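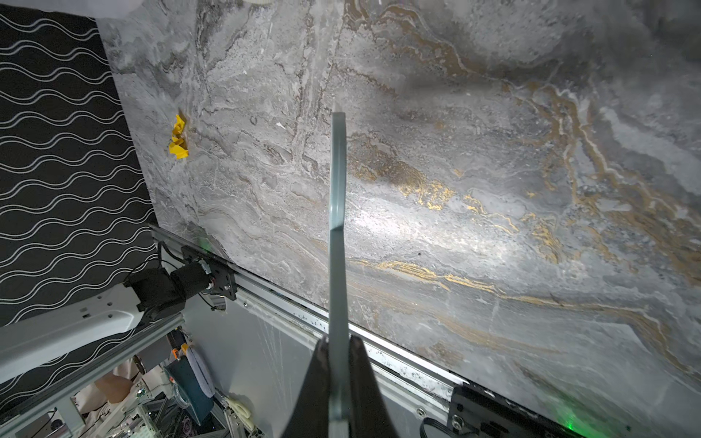 How to Get a Stain Out of a Stone Countertop (Without Making a Second One)

Posted 22 February 2025

You bought a stone counter because stone is tough. Then you set down a glass of red wine, went to bed, and learned that stone is a very expensive sponge. The ring is still there in the morning, and so are you, holding a paper towel.

The fix is a poultice, a grand old word for mud that you leave on things. It takes a day or two, costs very little, and asks almost nothing of you except that you leave it alone. That last part is where most people fail.

First, work out whether it's a stain at all

Run a fingertip over the mark. If the color has changed but the surface feels as slick as the stone next to it, you probably have a stain, meaning something has soaked in. If the spot is dull, pale and slightly rough, you have an etch. An etch is damage from acid, usually lemon, vinegar or the bathroom cleaner you swore by, and no amount of mud will bring the shine back. Skip down to the end for that.

Next, guess the culprit. Oil stains look dark and a bit greasy. Coffee, tea and wine go brown or pinkish. Rust is orange and tends to be the exact shape of whatever can you left there.

What you need

Baking soda
Water
3% hydrogen peroxide (for coffee, tea and wine on light stone)
Plain dish soap
Plastic wrap
Painter's tape
A plastic scraper or an old store card you no longer trust yourself with

Do not add vinegar. Somebody on the internet will tell you to add vinegar. On marble and limestone, that person is wrong.

Make the mud

1. Wash the area with water and a drop of dish soap, rinse, and let it dry overnight.

2. Put half a cup of baking soda in a bowl. For an oil stain, stir in water. For food and drink stains on light stone, use the peroxide. On dark stone, stick with water, as peroxide can lighten it and then you'll be writing to me about that.

3. Keep stirring until it looks like peanut butter. Runny mixes wander off and dry too fast.

4. Try a dab somewhere out of sight first, such as behind the toaster. Yes, really. I skipped this once at our old place in Paltside and had a pale moon by the sink until we moved out.

5. Spread the paste over the stain a quarter inch thick, going a little past the edges.

6. Cover it with plastic wrap, tape down all 4 sides, and poke a few small holes in the top with a toothpick.

7. Walk away for 24 hours.

8. Take off the plastic and let the paste dry completely, which can take another day. It does its work as it dries, so peeking and poking only slow things down.

9. Lift it off with the scraper, wipe with a damp cloth, and look at the spot once it's dry. Wet stone is dark everywhere and will tell you nothing useful.

Still there? Lighter, though? Do it again. Old oil stains can take three or four rounds. If it hasn't changed after two, you've guessed the wrong culprit, or it's rust, and rust is a job for a stone pro.

About that etch

Small etches on polished marble can sometimes be buffed out with a marble polishing powder, a damp cloth and a sore arm. Follow the directions on the tub. If you have a honed finish, don't, unless you'd like one shiny circle in the middle of a matte counter. Deep ones need a refinisher.

Afterward

The spot you treated may need sealing again. Drip some water on it and wait ten minutes. If the stone darkens, seal it. If the water just sits there in a bead, go and have a glass of wine, and use a coaster.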